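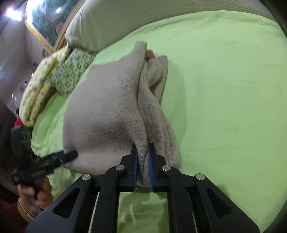
Wargate Barn: venue safety check before a wedding
Checked 07/04/2024, morning, before suppliers arrived
Booking: ceremony in the walled garden, meal and dancing in the barn, guests staying in the Karkura rooms

Key: OK / ACTION / N/A. Comments go under the line they belong to.

1. Arrival and parking

Main gate opens fully and can be locked back: OK

Passing place on the drive clear: ACTION
Branches down on the left after the wind. Move before the caterer's van comes up. The florist got through but had to drive on the grass.

Overflow field fit for cars: ACTION
Soft at the bottom corner. Tape off the lower end and park along the hedge only. Put the boards down at the gateway.

Path lights from car park to barn: OK
One was flickering near the steps. Lamp changed and checked again.

Access for ambulance or fire engine kept clear: OK
Cones out. The wedding car can stand there for photographs if the driver stays with it.

2. Walled garden

Paving and steps: ACTION
Moss on the second step by the sundial. Scrub it and put grit down. Guests in heels use this step to reach the seats.

Chairs sound, feet level: OK
Two with loose backs taken out and labelled. Do not put them back for the evening.

Arch fixed at both feet: ACTION
Left foot is only pushed into the bed. It needs a ground stake before any flowers go on. Hired arches are heavier than ours once dressed, and this one was moving by hand.

Aisle width: OK
Room for a wheelchair on the centre aisle and at the front row. Ask the florist to keep the jars on the chair side of the edging.

Wet weather plan agreed with the couple: OK
Ceremony moves into the barn if it rains. Decision to be made an hour before. The umbrellas are in the porch.

Pond fence and gate: OK
Latch stiff but it closes. Children are on the guest list, so keep the gate shut during drinks.

3. Barn

Capacity: OK
Limit is 134 seated. The table plan is under this. Evening guests take the number up, so the door count must be kept from the time the band starts.

Fire exits open from inside without a key: OK

Exit routes clear: ACTION
Cake table is drawn on the plan across the east doors. Move it to the wall by the dresser. The photographer has been told.

Extinguishers in place and in date: OK
Tag 234 (kitchen passage) was hanging behind coats. Coat rail moved along.

Emergency lighting test: OK

Candles: ACTION
Enclosed holders only. The box delivered has open tapers in it. Couple to be offered our glass lanterns at no charge. No candles on the window sills or near the drapes.

Drapes and hanging flowers: OK
Fire certificate for the drapes seen and copied. Beam hooks checked from the ladder.

Dance floor: OK
Panels tight. One edge strip lifted slightly, now screwed down.

4. Electrics and sound

Band equipment tested: ACTION
Nông (the band) have sent a certificate for the amplifiers but nothing for the lights. Lights stay off until it is seen.

Cables taped or covered: N/A at time of check
Look again after set-up.

Outdoor sockets: OK
Cover on the garden socket replaced in December. Closes properly.

Sound limiter: OK
Set as usual. Remind the band it cuts the power, including to keyboards.

5. Food and drink

Catering tent anchored: OK

Gas bottles outside and upright: ACTION
Itetti bring their own. Check on arrival, with hoses. Last time one was stood behind the tent next to the bins.

Allergy list given to caterer and bar: OK
Bar has its own copy now. Nuts are in the favours as well as one of the puddings, so tell table staff.

Broken glass kit behind bar: OK

6. Karkura rooms

Smoke alarms: OK
All 5 tested.

Windows restricted on upper floor: OK

Stair rail: ACTION
Loose bracket at the top. Tighten before check-in.

Hair tongs and irons: OK
Heat mats put out in the room used by the bridal party. Notice on the door about switching off.

7. Fireworks and sparklers

Fireworks: N/A
Not allowed at this site.

Sparklers: OK
Gravel yard only, with sand buckets at both ends. Adult guests only. Keep long veils back from the line.

Damage deposit of 900 received: OK

Second check due when the band and caterer have finished setting up. All ACTION lines to be signed off in the duty book before guests are let through the gate.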